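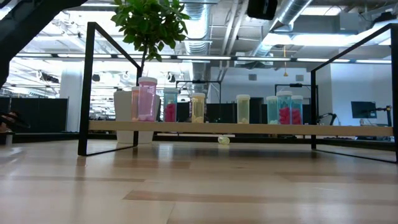

ok bottle shelf thread, bc I've been putting this off since November and I finally started. The long board on the black metal ends is the Eletti riser, got it secondhand, no instructions, two screws short. Pale wood, low, goes right across the table. Lids are on all the standing ones and everything is standing up except the little yellow-green one that's lying on the table underneath. Three blue ones bunched up at the right, big bare stretch of board in the middle, so yeah the spacing needs work.

2/ Why I'm doing this at all: I had every refill bit and sample in zip bags in one shoebox. Zip bags don't stand up. You go looking for one thing and you're holding 50 bags.

3/ So the rule now is see-thru bottles only. If I can't see what's left from across the room I will buy it again. I have bought it again. More than once. Mirkeck had a sale and I came home with stuff I allready owned, same color and everything

4/ Mirkeck bottles btw are fine. Not great. Lids go on straight, threads are a bit short. The colors are nicer than on the website. Shipping was slow, box was huge for what it was

5/ Color system, such as it is:
blue = stuff I use all the time
pink = stuff I'm almost out of and need to decide on
yellow / amber = odds and ends
orange = do not ask

6/ Already broke the system. Blue is now also "things that are pink." Makes sense in my head. You reach for the blue, the pink stuff is in there, done

7/ Someone replied asking why not labels. I did labels. Did them on the old jars, the peel-off kind, and they left gunk on every single one. Soaked them overnight, still gunk. Oil got it off in the end but then you've got oily jars. Not doing labels again till I find ones that come off clean

8/ Also asked: why not a drawer. Drawer is full. Drawer is a whole other thread

9/ Sorting tip, probably obvious. Do it by how much is left first, THEN by color. The near-empties get combined if they match and you free up bottles before you've even started. I did it the other way round and had to redo half

10/ Count for the people who like counts: label on the Zuswood bag of pieces said 1,000 and I'd swear it was less. Not checking. I have a life

11/ Wiping down the table took longer than the bottles. Glossy finish, shows every fingerprint. Damp cloth then dry cloth right behind it, no spray. Spray leaves streaks and you only see them when the light comes in sideways

12/ ok next bit, the small ones
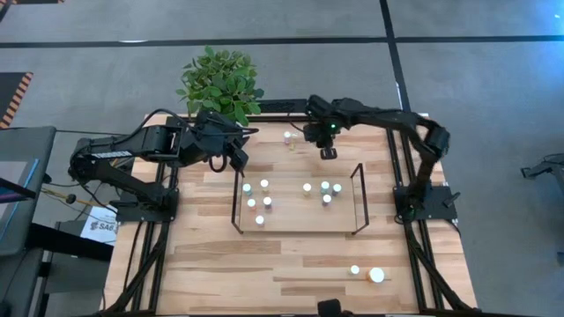 13/ Small stuff doesn't go on the riser. Tried it, they get knocked over, one goes and the rest go with it. Way easier to corral them in something with walls and move the whole lot in one go. Clear acrylic tray, shallow, open top, out in the middle of the table, and the little pale-topped cylinders just stand in there however they land. Not lined up. Don't care. A loose bunch on the left half is good enough for me

14/ Tray was from Kordestani, the housewares place not the rug place. There's a smaller size but get the bigger one. You'll fill the small one in a day and then you own two trays

15/ Downside of clear acrylic: scratches if you look at it funny. Don't use the rough side of the sponge. I did, once, on the last one, and it went cloudy all along one wall. Dish soap, soft cloth, air dry

16/ Other downside, it slides. I've seen people stick felt dots under. I'd go for the rubbery ones, felt just makes it slide more quietly lol

17/ Butcher block people: yes I know, oil it. Twice a year is what I was told. It's on the list

18/ And before anyone asks about the carpet, it's grey carpet, it was grey when I got here, it hides nothing. If you're pouring anything tiny do it INSIDE the tray. Whatever misses stays in the tray. Pour over open table and you're on your knees picking bits out of the pile for an hour

19/ Funnel: a folded index card works better than the funnel I paid for. The pieces jam in the neck of the real one. Card you just tap

20/ What's left to do
- combine the almost-empties
- pull the tall pink one off the end, it hides the orange
- spread out the rest
- find the two screws
- the drawer (no)

21/ Spent way less than I figured on all this. Riser was the most and it was used. Would've been cheaper again if I hadn't doubled up at Mirkeck, see post 3

22/ If you've got a label that really does peel off clean reply w the name pls. Not the chalkboard kind, those smear. Not the ones on string either

23/ Also taking votes on whether orange goes next to amber or as far away as posible. Leaning far away. They look too alike when the lamp's on and I grab the wrong one

24/ going to go look for those screws, more when the spacing's fixed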